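From: Bernadette Ní Bhriain
To: sasanholm-residents list
Subject: Re: [sasanholm] Water pressure, again

Heledd Prothero wrote:
> Has anyone else on the Tovemport side got a kitchen tap that
> dribbles between four and seven at night? Mornings are fine.
> The plumber from Rusnák charged me for a callout, looked at it
> at 11 am when it was running beautifully, and left.
>
> Also, is it true we're all meant to be paying for new
> pressure valves? I heard $500 a unit from someone in the lift
> and would like to hear it from someone who isn't in a lift.
>
> Heledd
> (unit 3, Kondholm block)

Hi Heledd, hi all,

Yes, me too, and it's worse if the people above decide to have a bath. I'm on the same riser as you, one floor up, so whatever you get at teatime I get less of. I once started filling the kettle, went and brought the bins in, had a chat at the gate, and came back in good time to turn the tap off.

On the valves. The strata manager's letter from February says each unit "may require" a replacement pressure limiting valve. May. The $500 is in there too, but as the upper figure for a unit where the isolation tap is also stuffed and has to be cut out. If yours still turns by hand you should be nowhere near that. Go and try it before they come: it's the one in the cupboard beside the hot water service, behind everything you've ever put in that cupboard. Quarter turn and back. If it starts weeping afterwards, stop being curious and ring someone.

What the letter doesn't mention is the strainer. There's a little mesh basket upstream of the valve and in Kondholm they haven't been cleaned since the building went up, as far as I can find out. Mine had grit in it that looked like the bottom of a budgie cage. I had it rinsed out and the evening flow improved a fair bit — not to hotel standard, but I can wash a colander now without planning my night around it.

Kitchen and sink:

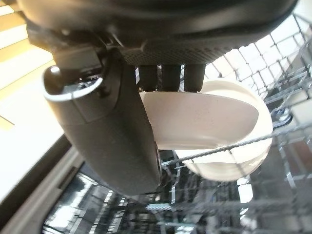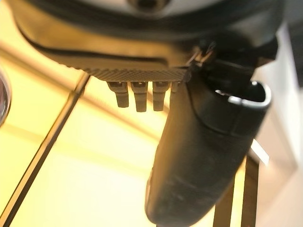
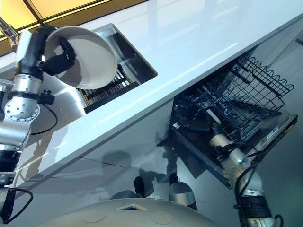
Last one is the sink, stainless, set into the white benchtop, with the rack in the bottom.

The other thing worth checking is the aerator on the end of the spout. Unscrew it (rag round it first, or you'll chew up the finish), soak it in vinegar overnight, poke the holes out with a pin. It costs nothing and it rules one thing out, so when Rusnák come back you can say so in a meaningful voice.

And make them come at half past five. They'll tell you that's after hours. It is also when the fault is. I'd suggest we book one visit for the whole riser and split the callout, which with four of us in would hurt a good deal less than what you paid for a man to admire your tap in the morning. I'm in, and I'll do the ringing if I get three more names by reply.

Could whoever has the bucket test figures from last time please send them round again? Mine were on the back of an envelope and I've posted it.

Bernadette
(unit 4)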